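Clekley Breathable Wall Paint, Matt — 3 litre tin

Home > Paint > Interior walls > Clekley Matt

In stock. Usually leaves us on the next working day.

Right, this is the paint I get asked about more than anything else in the shop, so I've written rather a long page for it. If you already know you want it, the colour picker and the basket are at the top and you can skip the lot. If you're still dithering, put the kettle on.

Clekley is a water-based matt for inside walls and ceilings. I started stocking it after doing my own back bedroom with it, having fallen out with the stuff I used to sell (I won't name it, but a few of you will remember the peeling). It goes on like single cream, it doesn't spit off the roller, and it dries to a properly flat finish — no sheen when you look along the wall from the doorway, which drives me mad in other paints.

The breathable part matters if you've got an old house. Mine has a date stone over the door that says 1753, and the walls are lime plaster with more lime plaster on top, and goodness knows what underneath. Put a plastic-y vinyl paint over that and the damp gets stuck behind it, and then it comes off in sheets. Clekley lets the moisture out again. It won't cure a leaking gutter, mind. Sort the gutter first!

Colours

There are 13 in the range. I know some makers do hundreds, and I used to stock one of those and watched people stand in front of the rack for an hour looking miserable. The greys and off-whites are the big sellers: Gull, Wet Chalk, Morning Milk and Pewter Lane. Then there's a pinky plaster colour called Old Rind (terrible name, lovely paint), a couple of greens, a mustard, and a very dark blue I adore and hardly anyone buys.

If you're after a pale grey, please get a sample pot. Pale greys are slippery things. Gull looks clean and a bit cool in a north-facing room, and then you take the same pot into a south-facing kitchen and it's nearly cream by teatime. Paint two coats on a big piece of lining paper, leave a border of bare paper round the edge, and move it about the room for a day or two. Look at it with the lamps on as well, as that's when most of us are sitting in there.
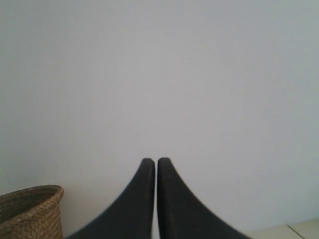
And don't judge it while you're still painting. It goes on a shade lighter than it ends up, and the first coat always looks patchy and dreadful. I've had people ring me in a panic halfway through a first coat on a Sunday, roller in hand, wanting their money back, and every one of them has rung again later to say it's fine now. Have your tea and leave it alone.

Getting the wall ready

I know, I know. But a dead flat matt paint is kinder to wobbly walls than a shiny one, and it still shows a lump of old filler if the light comes in from the side. Wash the wall down with sugar soap, rinse it, let it dry, fill the holes and sand them. I use Drurex fine filler, which we also sell, and I always go over each patch twice as the first lot sinks. Run your hand over it with your eyes shut. Your fingers will find bumps your eyes miss.

New plaster wants a mist coat first: Clekley thinned with clean water, slapped on with a big brush. Leave the plaster till it's pale all over with no dark patches, however impatient you are. I once did a hallway too early and got to do it again the following spring.

Rollers and brushes

A medium pile roller is best. The Zostar sleeve is the one I use at home, and it washes out well enough to do several rooms. For cutting in I like an angled brush, and any decent one will do. Cut in one wall at a time and roll it straight after while the edge is still wet, otherwise you'll get a picture-frame line all round.

Touching up afterwards

Keep a jam jar of paint back with the lid screwed down tight and the colour name written on it. Little marks can be dabbed with a small brush or a bit of sponge — barely any paint, and feather it outwards. Clekley touches up better than most, though if the wall's been up a few years you may still see the patch in strong light and want to do it corner to corner.

It's wipeable in the sense that you can wipe it gently with a damp cloth. It isn't scrubbable. If you've got toddlers, or a big wet dog who leans on things, look at Phromma Tough Matt instead. It has a bit more shine but you can really go at it.

What other people say

"Did our whole upstairs in Wet Chalk. Hardly any smell and we slept in the room that night. Would've liked a bigger tin as I ended up buying four." — Montri Jitpraphai

"Nice paint, lid is a pig to get off."

(It is. Use a proper tin opener, they're by the till or you can add one to your order.)

The useful bits

Size: 3 litres
Finish: dead flat matt
Use on: plaster, lime plaster, lining paper, painted walls in good order
Not for: woodwork, metal, shower walls
Coats: two, plus a mist coat on bare plaster
Clean up: warm soapy water

Delivery and returns

Unopened tins can come back, and sample pots can't. We've been posting paint since 2000 and I pack most of it myself, so if a tin turns up dented, send me a photo before you open it and I'll get another one off to you. We don't send paint out in a hard frost, as it ruins it. I'll email if yours is being held back.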